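About Clonomell Books

Clonomell Books reprints novelizations. If you are under a certain age, you may need to be told that a novelization is a paperback written from the script of a movie, usually in a hurry, usually by someone who hadn't seen the movie yet, and sold from a wire rack next to the gum. If you are over that age, you probably owned several and your mother threw them out.

We bring back the ones that deserve it, along with a few that don't but have very good chapters about swamps.

How we started

Gordon Gauthier and Ah-rin Song met over a copy of Tundetti, the paperback version of a horror movie about a lake that wants its fish back. The movie ran in drive-ins for one summer and made very little sense. The book makes perfect sense, largely because the author gave the lake a point of view. Gordon had the only copy either of them had seen for sale. Ah-rin offered him a fair price, he refused, she made an unfair one, and he refused that too. They settled on forming a company so that both of them could have one.

Finding out who held the rights took most of two years. The studio had been bought by a company that had been bought by a company that made garage doors. The garage door people were polite, had no idea they owned a lake, and signed the papers in December. We printed 729 copies because that was what the money came to after shipping. They sold, slowly at first and then all in one week when a podcast mentioned the chapter with the canoe.

After that we did Hokik, which is about a snow creature in a logging town, and then both Hokik sequels, the second of which was never filmed. The script was canceled and the book came out anyway, so there is a whole generation of readers who remember the ending of a movie that does not exist. We get letters.

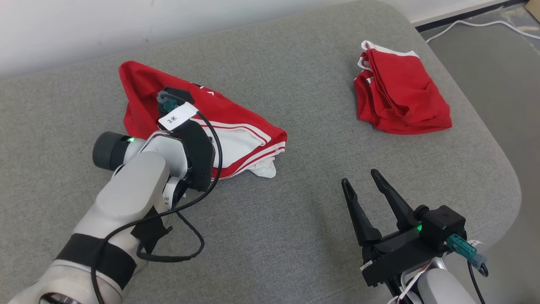

Red and white on gray, with rounded corners.

What we publish

Mostly horror, with some science fiction, a couple of trucker comedies, and one romance set at a rodeo that turned out to have a body in it. We stick to books based on original screenplays. If the movie was based on a novel and somebody then wrote a different novel based on the movie, we admire the nerve but the paperwork is beyond us.

The things we look for are hard to put in a catalog. A good novelization fills the holes. A movie can cut from a man opening a cellar door to a sheriff drinking coffee the next morning. The book has to get from one to the other, and the writer, who has a deadline and a script with pages missing, has to decide what the man was thinking on the stairs. Sometimes he was thinking about his divorce for nine pages. Those tend to be our favorites.

We also like it when the book disagrees with the movie. In the film of Meredith, the haunted dollmaker dies in the fire. In the book she gets out through the pantry, moves to another state and opens a shop. The explanation is dull: the writer worked from an early draft. The effect on anyone who read the book first and then sat through the movie is hard to describe, and we are still a little sore about it.

Our backlist has a habit of running short. The standard length in the old days was whatever fit the spine, and the shortest thing we publish comes in at 118 pages, with a blank one at the back headed Notes.

How we make the books

Very few manuscripts survive, so we start from a printed copy. That means someone has to take apart an old paperback, scan it and then read the result against a second copy, line by line. Shirley Pelletier does the reading. She corrects typos that are clearly typos and leaves everything else alone, including the character in Hokik whose name changes from Walt to Walter to Wade and then, for one afternoon, to Linda. There was a long discussion about Linda. She stays.

Each edition has a new introduction. We ask for one thing from the people who write them, which is that they like the book. There is a style of introduction that spends twelve pages apologizing for the thing you just paid for, and we don't see why it should be our problem.

Covers are the original art when we can license it. When we can't, Amrit Chan paints a new one, working within the old rules: one monster, one frightened person, and a tagline that promises slightly more than the book delivers. The stills section, if the first edition had one, goes back in the middle where it belongs, printed as badly as we can reasonably manage. We tried printing it well. It looked wrong.
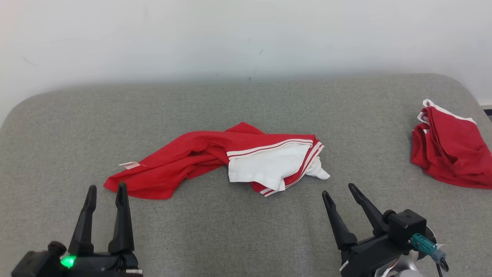
One in red, with white trim.

Who wrote these things?

We wish we knew more. Some of the names on the covers are real. Many were house names, shared by whoever was free that month, and a few of our authors seem to have written westerns, cookbooks and a guide to aquarium care at the same address. Pay was flat. Nobody got a share of the movie, and given the movies, that was probably fair.

When we can find the author or the family, we pay a royalty on every copy. We've had some lovely phone calls out of this. One daughter had no idea her father had written Tundetti; she thought he'd spent that spring doing taxes. She asked us to send her one, read it over a weekend, and called back to say that the lake was definitely her grandmother.

If you know anything about the writer behind the Meredith paperback, please get in touch. The name on the cover leads to a post office box, and the box leads to a parking lot.

The list

Our long-term plan, written on the back of a distributor's invoice and since laminated, is a list of 209 novelizations we would like to see back in print. We'd be lying if we said we expected to get through it. Some are tied up in estates. Some exist in a single known copy whose owner doesn't answer mail, and we do understand that, having once been Gordon. A handful may be rumors, started by us.

We add to it when readers write in with something good. The test is simple: tell us about one scene that's in the book and missing from the movie. Plot summaries are less use to us, as are prices. We know what they cost. We're the ones bidding against you.
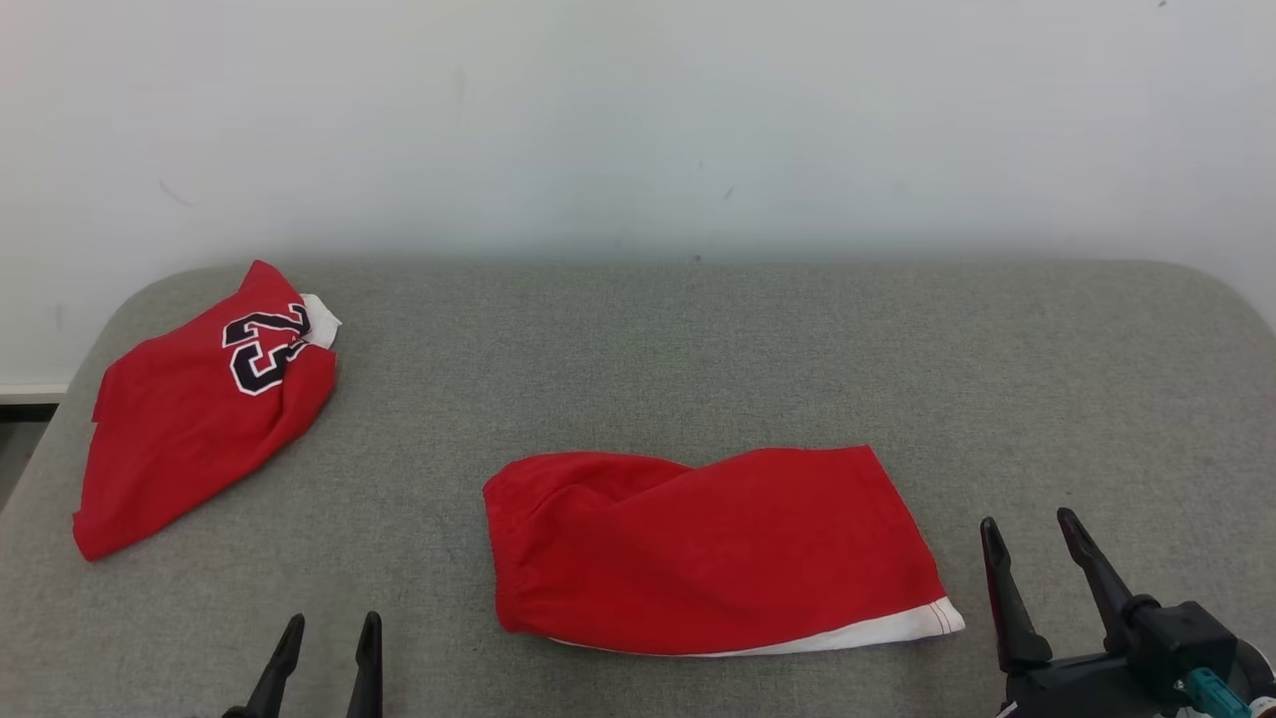

Darlene Bergeron: I read Meredith at thirteen and didn't see the movie until I was forty, and I sat there through the credits waiting for the pantry. I want my money back from somebody. Please do the space prison one next, the one where the cook tells half the story. My copy lost its last chapter in a move and I've been making up endings ever since.

The space prison one is on the list, Darlene. The cook is one of the great narrators of the rack era and we're fairly sure he's lying about the airlock.

A few things people ask

Do we sell the movies? No. Some can't be had in any form, and a couple of the others we would talk you out of.

Do we do e-books? Yes, for most titles, and Ah-rin would like it known that she was in favor from the start. Gordon would like it known that an e-book does not smell of anything.

Will we publish your novelization of a movie you wrote yourself and haven't made? We've been asked this more than you'd think. The answer is no, though we read one all the way through and have thought of the submarine since.

Will we publish your novelization of somebody else's movie, without asking them? Also no, and please stop sending the chapters one at a time.

Are the reprints collectible? They're paperbacks. We hope you bend them. A first printing of our Tundetti has been seen at a price we found embarrassing, so we went back to press, and anyone who was holding a stack as an investment has our sympathy.

Visiting and ordering

The office is at 1512 Pantry Lane. The street had that name when we rented the place, and no one at the landlord's had read Meredith. We're not really a store, but there's a shelf by the door with dented copies at half price, and if the light is on you can knock. Before ten in the morning you'll get Shirley, who will be reading and may not look up right away.

Orders through this site go out twice a week. Bookstores can order through us directly on the usual terms; ask for Ah-rin, since Gordon will try to talk you into taking the rodeo romance. Libraries get a discount and, if they want it, the rodeo romance for free.

For rights, royalties or news of a missing author, write to the office and put the title of the book on the envelope. Complaints about Linda can go to the same address.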